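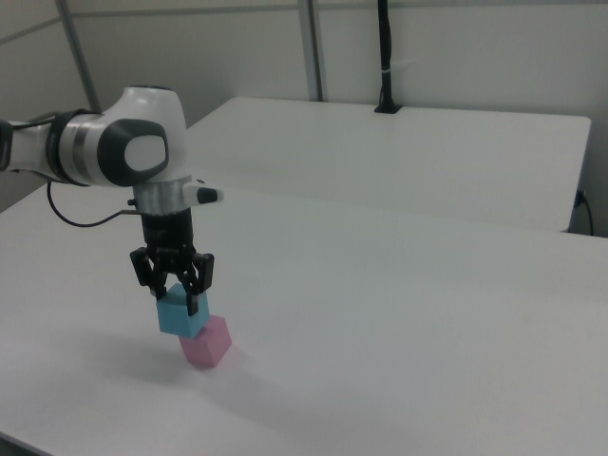

Nicanor Medrano objected at the October review that a bail figure means little without the charge beside it, and the tables were redone on that basis.

The report covers pre-trial detention in the Skarholm district court. We read 799 hearing records and kept 615; the rest lacked either a charge or an outcome. Theft and common assault were coded separately - the court's own index merges them.

Median time from arrest to first hearing was 36 hours. Defendants held at Bostholm waited longer than those held in town, and three of the Bostholm files had no arrest time at all. These were left out of the median but kept in the outcome counts.

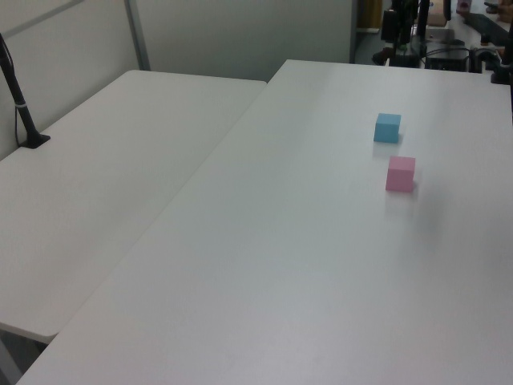

2. Coding of outcomes

Each record was coded as released, released on conditions, or held. Where a hearing was adjourned, the later decision was used.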